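Segunda vuelta por Hetska: lo que comí, lo que pagué y lo que repetiría

Ya os conté el año pasado que me había quedado con las ganas de volver a la feria de comida callejera de Hetska, así que en cuanto salieron las entradas me faltó tiempo. El lunes siguiente todavía me duraba el empacho, con eso os lo digo todo.

Llegué a mediodía, con el estómago vacío a propósito (un café y ya), y me encontré una cola que daba la vuelta al aparcamiento. Según el cartel de la entrada había 26 puestos, repartidos entre la explanada y el paseo del río. Yo probé siete, que me parece una cifra muy digna para una persona sola y con un bolso demasiado grande.

Lo salado

Empecé por Nornell, el puesto de empanadas fritas que el año pasado se quedó sin masa antes de que me tocara. ¡Por fin! La de calabaza y queso curado es una maravilla, con el borde muy tostado y un puntito de pimentón. La de carne me gustó menos, le faltaba jugo y le sobraba comino. Aun así me llevé dos para casa y no llegaron (me las comí en el tren).

Después pasé por un puesto de bocadillos de panceta con col encurtida, del que no apunté el nombre y bien que me arrepiento. Si alguien sabe cuál era, uno con toldo verde pegado al puente, que me lo deje en los comentarios, por favor. El pan era lo mejor: corteza fina, miga húmeda y tostado por la cara de dentro.

Y luego está Rind, que solo hace quesos a la plancha. Te dan una loncha gordísima con miel y nueces en un cartón que se dobla a la primera. Pringue total, pero volvería mañana.
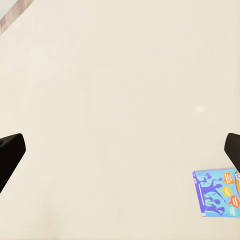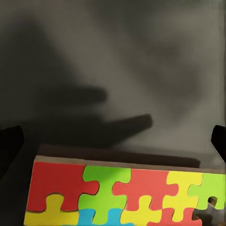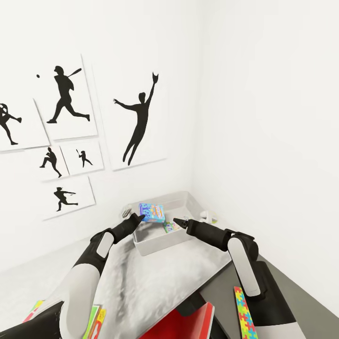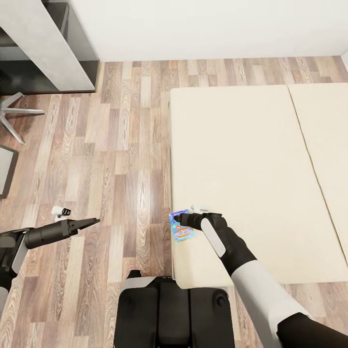
Lo dulce

Aquí venía con las expectativas por las nubes y salí a medias. Los helados de Skimden tenían una cola de esas que te hacen pensar que regalan algo, y yo, que soy muy de colas, me puse. Pedí leche merengada y ciruela. La leche merengada, de diez, con mucha canela y nada empalagosa. La de ciruela sabía más a hielo que a fruta, aunque la chica de al lado estaba encantada con la suya, o sea que igual soy yo.

También cayeron unos buñuelos rellenos de crema de limón (bien) y una tarta de zanahoria que llevaba demasiado rato al sol (mal, y además cara).

El tema vales

Sigue sin convencerme lo de cambiar dinero por vales. Cambias de más, te sobran tres y acabas comprando una limonada que no querías. En la caja me dijeron que a media tarde ya habían entrado 1.578 personas, y se notaba: pocas mesas, papeleras a rebosar y los baños en la otra punta. Unos cuantos bancos más junto al río se agradecerían muchísimo.

Si vais el año que viene, entrad por la puerta del paseo, que va bastante más rápida, y llevad toallitas. La receta de las empanadas la estoy intentando copiar en casa y de momento se me abren todas al freírlas. Cuando me salga una entera la subo.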